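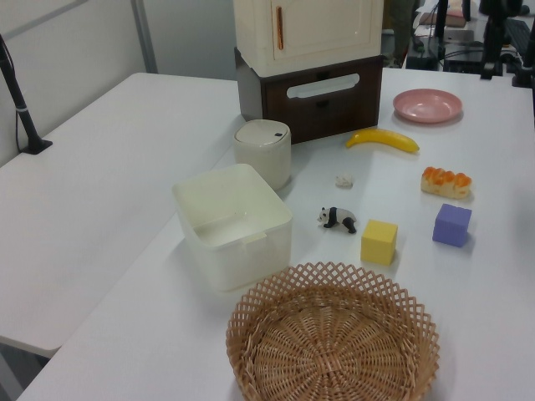 Open day at the Oberholzer housewares works, Gamier

The Oberholzer works opens to the public twice a year, once in spring and once in October. I went to the spring one, on 9th April, after missing the last two. Entry was free but you had to book a tour slot by email, and mine was at 11 in the morning.

Getting there

Gamier is the end of the branch line. The train from Katier takes a little over half an hour and runs once an hour, so if you miss it you have a wait. There is a coffee stand at Katier station but nothing on the train. From Gamier station you turn left, walk along the river as far as the footbridge, cross, and follow the wall of the works to the gate. It took me longer than the directions said. The signs for the open day only start after the bridge, and I stood for a while on the wrong side of the river with a couple who were also looking for them.

There is parking in the field behind the loading yard. It had rained the day before and people were coming in with mud up to their ankles. If you are driving, wear boots and bring something else for the tour, as they want closed shoes with a decent sole on the shop floor.

The company

Oberholzer started in 1946 making kitchen pails and basins out of sheet metal. The first shed is still standing and is used to store pallets. The company moved over to plastics later on, kept a small wood shop for handles and brush backs, and now sells mostly storage: bins, drawer inserts, tubs with lids, that kind of thing. A lot of it is sold under store names, so you may own some without knowing it. Their own label is called Momunar and is mainly sold in the region.

There is a one-room display about the history just inside the gate. It has order books, a hand press, early catalogs and a wall of lids. The catalogs were the best part for me. The prices are in pencil next to the printed ones, and somebody has crossed out a whole page of egg racks. The labels are short and some are missing. I would have liked to know what several of the tools were for.

The tour

The tour lasts an hour and a half. Our guide worked in shipping and said at the start that she would have to ask someone about anything technical, which she did, more than once. We got a visitor badge, ear plugs and glasses at the door.

You begin in the raw materials store, where the plastic pellets come in. They are kept in tall silos outside and in big cardboard boxes inside, and are pulled through pipes to the presses. The pipes rattle overhead the whole time. Color goes in as a separate pellet, in a very small amount. We were passed a cup of plain pellets and a cup of the blue concentrate, which is almost black until it is thinned out.

The molding hall is warm and loud. Each press closes, holds and opens again, and the part drops onto a belt. A thin-walled bin comes out quickly, and a thick tub needs more time to cool, so the big presses look idle for much of the cycle. What I had not expected was how much of the work is in changing over from one product to the next. The molds are solid steel blocks and have to be lifted by crane. On the day we were there one was being swapped, and 5 of us hung back to watch until the guide came to fetch us. A change can take most of a shift when the new mold needs different water connections.

Scrap is ground up beside the presses and fed back in. The guide said this works for the gray and black lines but that the clear and white ones have to be made mostly from new material, or they come out with specks. She showed us a white tub with a speck in it, which would be sold as a second in the shop.

The wood shop was quieter and I could have stayed longer. They turn brush handles there from beech and dip them in oil. The smell is strong but pleasant. There was a rack of handles drying, and a box of rejects that visitors could help themselves to. I took one with a knot near the end.

The testing and display rooms

After the shop floor you are let loose upstairs, where the doors along the corridor are open and you can look in for as long as you like. One room is for color matching, with a light booth and a drawer of sample chips going back decades. Another is for drop tests and lid tests. Lids are opened and closed over and over, and the results are written up on a chart on the wall. The chart had a long row of ticks and then, in a different pen, the word "hinge."

I spent a while asking about the thin-walled bins, since I have had a couple crack in the freezer at home.
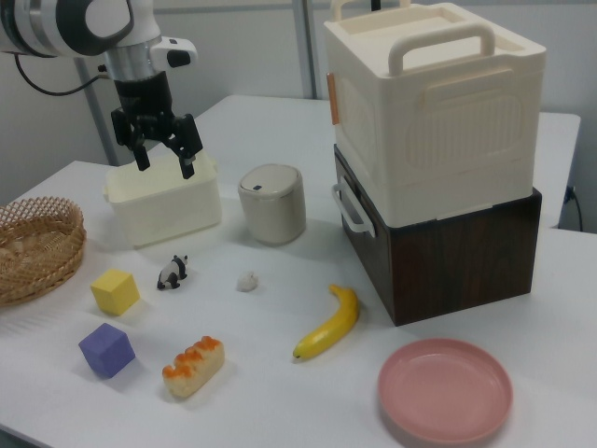 The answer was that the cheaper plastic goes brittle when it gets very cold, and that a bin meant for a shelf or a bathroom should not be used for frozen food. Their freezer range is made from a softer grade and has a snowflake on the base. I turned one over in the shop afterward and the mark is there, though it is small and I doubt I would have noticed it.

I also asked about the lip around the top, as it is the part that catches on the drawer runner in my kitchen. It is there for stiffness. Without it the long sides bow out as they cool. They do a version with a narrower lip for drawers, and it costs a little more.

Food and the shop

Lunch was in the staff canteen, which closed at 2. There was pea soup, potato salad, sausages and a tray of sheet cake. The soup was good. You pay by card only. Seating was tight at noon and easier later on.

The seconds shop is in the old packing room and is the reason many local people come. Prices are well below what you would pay in a store. The lidded tubs went first, and by the time I got there the small sizes were gone. I bought a set of drawer inserts, a dish brush and one of the freezer bins. Bring your own bag, as they only had boxes and those ran out.

Notes if you are going

Book the early tour. The presses are switched over to cleaning in the afternoon and the later groups see less running.

Small children are allowed in the history room, the canteen and upstairs, but not on the shop floor. The tour has stairs at the beginning and the end, and the elevator is for freight only. I was told they will take visitors around by a different route if asked in advance.

The October date was not up yet when I left. It will be posted on the board at the gate and in the window of the seconds shop. The last train back to Katier leaves Gamier early in the evening.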